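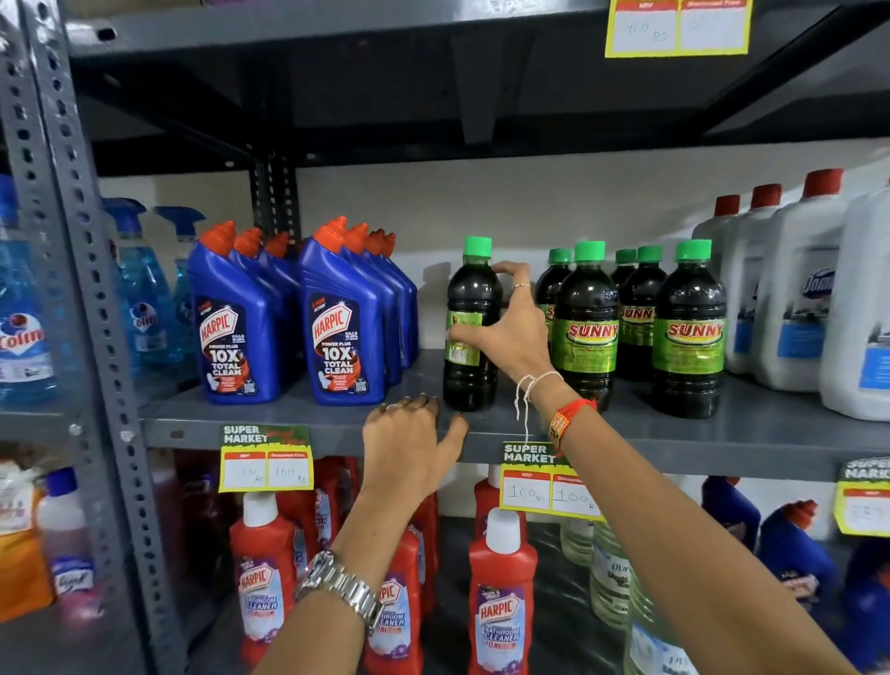
매장 운영 실습 6주차 강의 노트
생활용품 진열: 세정제 선반 정리와 '앞줄 맞추기'

지난주에 나눠 준 드러크콤 매장 교본부터 다시 펴 봅시다. 27쪽에 "앞줄이 맞은 선반은 스스로 판다"는 문장이 있습니다. 저는 이 문장을 믿지 않습니다. 선반이 무엇을 스스로 한다는 말도 이상하고, 근거라고 붙은 것이 점장 면담 3건입니다. 그래도 앞줄 맞추기는 배웁니다. 일을 시작하면 첫날부터 시키는 작업이고, 시키는 사람이 교본을 그대로 외우고 있을 가능성이 높습니다.

1. 용어

앞줄 맞추기: 뒤에 있는 상품을 선반 앞선까지 당기고 상표가 통로를 향하게 돌리는 일. 물건을 새로 채우는 보충과는 다른 작업인데, 현장에서는 둘을 섞어 부릅니다. 일지를 쓸 때는 나눠 적으세요.

묶음: 같은 상품이 한 덩어리로 서 있는 구간. 유리 세정제, 변기 세정제, 바닥용 세정액처럼 쓰임새가 다른 병이 한 단에 같이 올라가면 묶음의 경계가 중요해집니다. 하픽 옆에 써니가 오는 식이면 병 색과 뚜껑 색이 달라서 경계가 쉽게 보입니다. 교본은 이것을 '색 대비 효과'라고 부르며 매출 이야기로 끌고 가는데, 제 생각에는 정리하는 사람이 덜 헷갈린다는 정도가 우리가 말할 수 있는 전부입니다.

얼굴: 상표의 정면. 옆면의 바코드나 작은 글씨가 통로를 보고 있으면 얼굴이 돌아간 것입니다.

2. 순서에 관한 의문

교본의 순서는 왼쪽 끝에서 시작해 오른쪽으로, 앞에서 뒤로입니다. 왜 왼쪽부터인지는 설명이 없습니다. 저는 넘어진 병부터 세우라고 가르칩니다. 누운 병을 그대로 두고 왼쪽부터 손을 대면, 옆 묶음을 밀다가 누운 병을 굴리게 됩니다. 둥근 병은 특히 그렇습니다.

권하는 순서는 다음과 같습니다.
누운 병을 확인한다. 뚜껑과 선반 바닥을 같이 본다.
샌 자국이 있으면 주변 병을 먼저 빼고 닦는다. 샌 병은 다시 진열하지 않는다.
누운 병을 세운다.
묶음끼리 붙인다.
얼굴을 돌린다.
마지막에 앞선을 맞춘다.

병은 몸통을 잡습니다. 뚜껑만 잡고 들어 올리는 습관은 실습 중에 고치세요. 목이 꺾인 병은 옆 병의 목에 걸리기 쉬우니 한 번에 한 병씩 움직입니다.
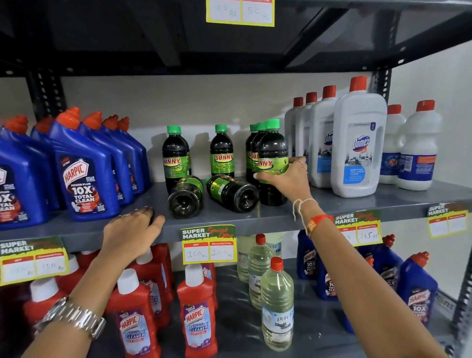 라빈드라 우니얄은 이 순서에 동의하지 않았다. 샌 자국을 닦는 일까지 진열 담당에게 맡기면 정작 진열은 끝나지 않으며, 세정액이 흘렀으면 구역을 비우고 청소 담당을 부르는 것이 맞다는 의견이었다. 무엇이 흘렀는지 모르는 상태에서 맨손으로 닦게 하는 교육은 하지 말아야 한다고도 했다.

뒷부분은 받아들입니다. 위 순서의 '닦는다'는 장갑을 끼고, 어느 병에서 나온 액체인지 확인한 뒤의 이야기로 읽어 주세요. 확인이 안 되면 닦지 말고 알립니다. 서로 다른 세정제를 닦은 걸레를 한 통에 넣는 것도 금지입니다. 앞부분은 글쎄요. 청소 담당이 따로 있는 매장이라면 좋겠지만, 작은 가게에서는 진열하는 사람이 곧 청소하는 사람입니다.

3. 가격표

앞줄을 아무리 잘 맞춰도 가격표가 어느 묶음의 것인지 모르면 손님은 병을 들고 계산대로 물어보러 갑니다. 위 선반 앞선에 단 가격표는 더 애매합니다. 위 단의 값인지 아래 단의 값인지, 가격표만 보고는 알 수 없습니다. 정가와 할인가 칸이 나란히 있는 양식은 한 칸이 비거나 줄만 그어져 있을 때 뜻이 갈립니다. 할인이 없다는 건지, 아직 안 쓴 건지.

교본의 답은 "직원이 안내한다"입니다. 그러면 가격표는 왜 다는지 묻고 싶습니다. 과제에서는 상품 이름을 가격표에 같이 쓰는 방식과 묶음 바로 아래에 다는 방식을 비교해 보세요.

4. 읽을거리

실습실 게시판에 올라온 글을 옮겨 싣습니다. 저와 생각이 다른 부분도 손대지 않았습니다.

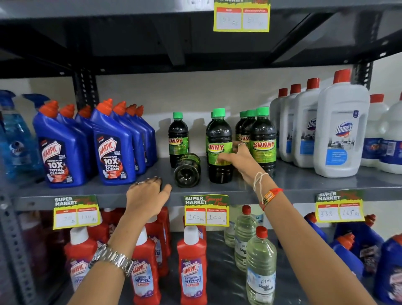 글 마를리스 슈바이거 | 2023년 5월 3일 | 추라흐 유통실습실

선반 정리를 잘하는 사람은 손이 빠른 사람이라고들 한다. 나는 손이 빠른 사람 뒤를 따라다니며 다시 정리한 적이 많아서 그 말을 들으면 조금 웃음이 난다. 빠른 손은 앞줄만 맞춘다. 앞에서 보면 반듯한데 둘째 줄부터는 상표가 제각각이고, 손님이 앞 병을 하나 집어 가면 바로 드러난다.

그래서 뒤까지 맞추는 편이 낫다고 생각하지만, 늘 그런지는 자신이 없다. 카우프만 교재에는 깊은 선반일수록 뒤까지 맞춰야 한다고 되어 있는데, 뒷줄에 손을 넣다가 앞 병을 넘어뜨리는 일이 생긴다. 손목시계나 팔찌를 찬 채 깊이 뻗을 때는 더 조심해야 한다. 나는 한 손으로 선반 앞턱을 짚고 다른 손을 넣는 자세를 쓴다. 몸이 앞으로 쏠리지 않아서 편하다. 다만 짚은 손 바로 뒤에 누운 병이 있으면 그것부터 치우고 시작한다.

한 가지 더. 세정제는 식품과 달라서 오래된 것을 앞으로 빼는 일을 대충 넘기는 사람이 많다. 정말 상관없는지는 병에 적힌 표시를 읽고 나서 말했으면 한다.

5. 과제

학교 실습 선반의 세정제 단 하나를 골라 정리하고, 정리 전과 후를 글로 적습니다. "깔끔해졌다", "보기 좋다"는 표현은 쓰지 마세요. 어느 병이 어디로 갔는지, 얼굴이 어느 쪽이었는지 적으면 됩니다. 교본 방식과 이 노트의 방식 중 하나를 택하되, 택하지 않은 쪽의 장점도 한 문단 써야 합니다. 제 방식을 택했다고 점수가 더 나가지는 않습니다.

보고서는 117호 앞 제출함에 넣으세요. 다음 주에는 드러카드 양식으로 가격표를 직접 써 봅니다. 굵은 펜을 가져오세요.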